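Getting Good Takes Out of Hand-Held Grippers
Workshop tips, page 4 of the Fagerlund bench notes

Our target for the Nonard set was 1,000 usable takes of small household chores. The first pass gave us 444, and 325 survived review. These tips come from the difference.

Warm up off the record. Your first few grabs of the session will look like someone eating peas with barbecue tongs. Throw them away and spare the model your learning curve.

Park the idle hand where the plan says it goes. People like to wave the spare gripper about while they think, and a policy trained on that will wave too, with great conviction. Open and still is fine.

Keep the marker cubes clean and facing out. A thumbprint on a black square can cost you tracking for a whole take. A dry microfiber cloth does the job; your shirt does not, though everybody tries it once. Roll long cuffs back if they creep toward the cubes.
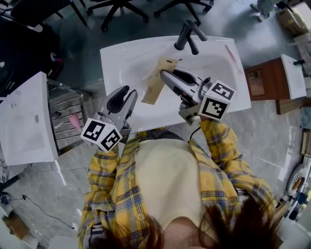 Paper goods deserve their own warning. Envelopes bend, slide and stick to smooth surfaces, so take a corner, close slowly and pause for a beat before you lift. If the thing slips, keep recording and pick it up again. We deleted 79 slips at Daltasov's request before anyone pointed out that recovering from a slip was half of what we wanted to teach. They have asked for them back.

Change the starting angle on every take. Left to themselves, people put an object down square to the edge, like a place mat, and then wonder why the robot panics at a diagonal.

Give cables some slack before you reach. Check it at full stretch, too - a cable that behaves at your waist may have other views at arm's length.

Label as you go. "Misc 2" meant something to somebody at Rakow in November, and we are still hoping to learn what.

Next page: charging, storage and the drawer of dead batteries.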